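Safe Storage of Firearms at Home: Advice for Households

Trestavine Community Safety Office

Certificate holders in the district are responsible for keeping their firearms and ammunition secure at all times. The notes that follow are intended for ordinary households and cover the cabinet, the keys, ammunition and routine cleaning. They do not replace the conditions printed on a certificate, which must be read in full.

Choosing and fixing a cabinet

A cabinet should be fixed to a solid wall, out of sight of windows and visitors. Brick and block walls are suitable; plasterboard alone is not. Use every fixing hole supplied by the maker. Lofts and garages are best avoided, as damp will reach the metal and a thief may work there undisturbed.

Applicants in Trestavine and Nultberg may claim up to 200 towards the cost of a cabinet. Last year 218 households did so. Forms are held at the Sarmiento Road office and should be returned before the end of July.

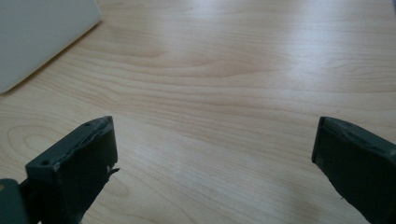 Receipts must show the name of the supplier and the date of fitting. Claims for second-hand cabinets are considered, provided that all keys are handed over at the time of sale and the locks have been changed.

Keys

Keys should be held only by the certificate holder. A hook behind the door, a kitchen drawer or a coat pocket will not do. A small combination safe is preferred, and the code should not be a birthday or a house number. If a key is lost, replace the lock – do not simply order a copy.

Ammunition

Store ammunition in a separate locked container, in its original packaging where possible. Keep a written record of what is bought and used, and check it against the container each month. Do not leave ammunition in a vehicle overnight.

Cleaning at home

1. Confirm that the firearm is unloaded, then check again. Remove all ammunition from the room.

2. Cover the work surface with an old towel or a cleaning mat. Solvents can mark varnish and plastic.

3. Open a window. Keep children and pets out until everything has been put away.

4. Wipe metal parts with a lightly oiled cloth. Too much oil collects dust and may soften a wooden stock.

5. Wash hands with soap and cold water afterwards, and before handling food.

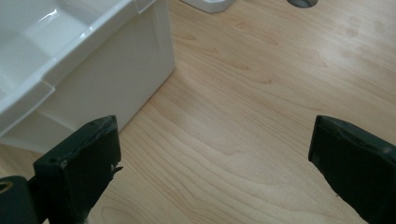

6. Place used patches and cloths in a lidded metal tin. Oily cloths should be laid flat to dry outdoors before disposal – never leave them in a heap.

Surrendering unwanted items

Firearms found in a relative's house should be left where they are and reported by telephone. Do not carry them to the office. Residents of Skulitmont should use the Nultberg number.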